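Guides > Wardrobes and Rails > Barkar Hanging Rail > Part 2: Loading and Adjusting

Part 2: Loading and adjusting your Barkar rail

By now the frame should be standing up by itself and you should have a few bits left in the bag. Don't bin them! You'll want the 2 grey end stops and the little hex key before we're done.
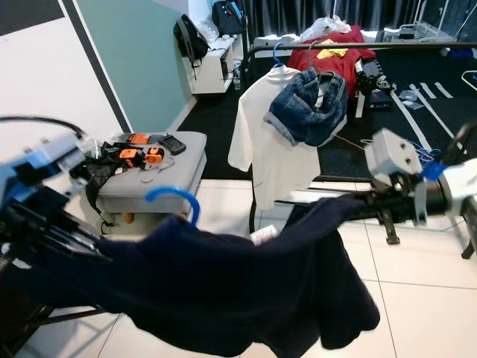

Navy top with a blue plastic hanger.

I've put up more of these rails than I care to admit (my own, my sister's, then one for the spare room at Starkley) and the printed leaflet skips most of what follows, so I've written it the way I do it.

1. Stand the rail where it's going to live and lock both front castors. Push down on the lever with your foot until it clicks.

2. Loosen the collar on each upright by half a turn. Only half. If you take it right off, the inner tube drops straight down inside and you'll be fishing for it with a coat hanger, as I was.

3. Lift the top bar to the height you want. There are 5 holes on each side. I use the third for shirts and jumpers, and the top one if there are long coats or dresses going on.

4. Check that the spring buttons have popped out on both sides, same hole left and right, then do the collars up again.

Note: if you bought the older rail, the one sold under the Arkon name, the buttons are stiffer and need a good shove with your thumb.

5. Push an end stop onto each end of the bar. They're a tight fit and a twist helps.

6. Start hanging from the middle and work outwards, a few things on one side and then a few on the other. Heavy coats go nearest the uprights.

CAUTION: The top bar takes 23 kg with the weight spread out. Wet washing counts, and it's a lot heavier than you'd think, so spin it well first.

CAUTION: Never move the rail fully loaded with the castors locked. Unlock them, hold an upright and push from low down.

A word on knitwear. Thick jumpers go baggy at the shoulders on thin hangers, and I fold mine over the bottom bar of a trouser hanger these days. The really chunky ones go on the Eichhorn shelf (sold separately, fitted in Part 3) and they've kept their shape beautifully.

7. Give it a day, then go round the collars again with your fingers. Mine always want another little nip after the first night. I do it again every December as well, when all the winter coats come out.

If the bar still dips in the middle after that, take everything off and turn it over so the seam faces down. For a wobble at the base, go back to step 9 in Part 1 and check the cross brace.

Last revised October 2023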